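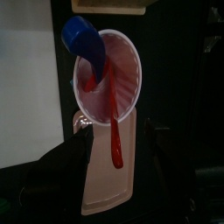 Paper cup with a long red spoon in it.

Grollside After-School Program
Progress report to the Akande Fund
Period covered: start of the school year through February
Prepared by Titilayo Sani, program lead

Summary

The program has run every school day in the period except for seven days when the building was closed for boiler work. We have 232 children enrolled across the two sites, Grollside and Prommont. The target in the grant agreement was 237, and we expect to reach it when the spring kindergarten places open. Spending is close to plan, with one overspend on transportation that is explained below.

The Grollside site is full on all days. Prommont still has room on Monday and we are taking names for it now.

Enrollment and attendance

Most children come three afternoons a week. A smaller group, mainly from families where both parents work late, comes every day and stays until closing at 6:15 p.m. Attendance dropped in December, as it did last year, and came back in the second week of January.

We changed the sign-in process in October. Parents used to sign a paper sheet at each classroom door, which meant staff were copying names into the attendance file at night. There is now one desk at the main entrance and one list. Efe Bassey set this up and trained the front desk staff at both sites. It has cut out the evening copying, but pickup between 5:00 and 5:30 is slower than we would like and there is often a line to the parking lot. We are going to try a second desk at Grollside after spring break.

The waiting list at Grollside is longer than it was at this point last year. We offered Prommont places to every family on the list. Some accepted. The main reason for saying no was the bus, which does not run directly between the two neighborhoods after 4:00.

Homework and reading

Homework hour runs from 3:30 to 4:30 for grades two and up. The younger children have reading groups in the same hour, with no more than six to a group. Fumiko Kubo leads the reading work and has now visited all of the feeder schools to talk with the first and second grade teachers. Two of them send us a weekly note on what their classes are reading, and the groups use the same books where we can get copies.

The fall reading check was done in October and the winter one in late January. Not every child took both, mostly because of absence, so we have left the comparison for the final report, when there will be a third check to go with them. What the group leaders say is that the second graders are more willing to read aloud than they were in the fall. First grade is mixed. Several of the children there joined after Thanksgiving and are still settling in.

Math has been harder to support. The district moved to a new set of workbooks this year and our staff did not have them until November. I-seul Ra has since put together a binder of the methods used at each grade level, with worked pages, and a copy is kept in every homework room. Staff use it a lot. We would like to have it ready on the first day next year, and have asked the district for the materials in June.

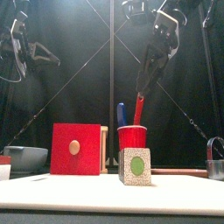 Red plastic cup on the white table.

Snacks and supplies

Snack is served at 3:15. The menu was changed in November after parents asked for less sugar. We took out the fruit bars and added yogurt, crackers and cheese, and cut vegetables. The yogurt is popular. The vegetables depend on the day. The new menu costs more per child, but buying for both sites together has covered most of the difference.

Classroom supplies were ordered in one batch in August from Fimex. One carton of construction paper arrived water damaged and was replaced at no charge. We are low on glue sticks and on wide-ruled paper and will reorder both in March. Everything else should last to the end of the year.

Staffing

We started the year one group leader short at Prommont. The position was filled in October. One part-time leader at Grollside left in January to go back to school full time, and her hours have been shared between two of the current staff until we can hire. The job is posted. We have had three applications and plan to interview before the end of the month.

All staff have current first aid certificates. Babatunde Ajayi ran the fall training day, which covered behavior plans, allergies and the new pickup rules. Staff asked for more time on behavior plans, and the spring session will be given over to that — mainly to what to do when a child's plan at school is different from ours.

Budget

Staff wages, snacks and supplies are all within their lines. Transportation is $800 over. The bus company raised its rate in November, partway through a contract we had understood to be fixed until June. We raised this with them and were shown a fuel clause on the second page, so the increase stands. We have covered it from the field trip line by dropping the winter trip to the science museum. The spring trip is still on.

We are not asking for additional funds. We are asking the Fund to approve the move between lines, and a separate form for this is attached.

Family feedback

A short survey went home in January in English and Spanish. Parents are happiest with the homework hour and least happy with pickup. Several asked if closing time could move to 6:30. We have looked at the cost of this and could not do it within the present grant, though we may include it in next year's application.

A few parents also asked for more art. Art is offered twice a week at Grollside and once at Prommont, where the room is shared with the senior lunch and has to be cleared and reset. I-seul Ra is talking to the Prommont building office about the small room next to the kitchen. No answer yet.

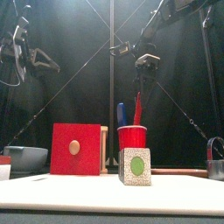 Plans for the next period

Spring kindergarten enrollment opens in March at both sites. Forms will go out through the schools and will also be at the front desks.

The third reading check is set for May. Fumiko Kubo will write up all three for the final report, by grade and by site.

We will fill the open position at Grollside, try the second pickup desk, and get new quotes from bus companies for next year. This time we will ask for the fuel terms in writing before we sign.

Summer dates depend on the boiler. The second phase of the work is due to start in June and the building office has not said if the east wing will be open. If it is closed, we would run the summer weeks for both sites out of Prommont — with fewer places — and would need to tell families by the end of April. We will let the Fund know as soon as we hear.

Attachments: budget table, line change request, survey form (English and Spanish)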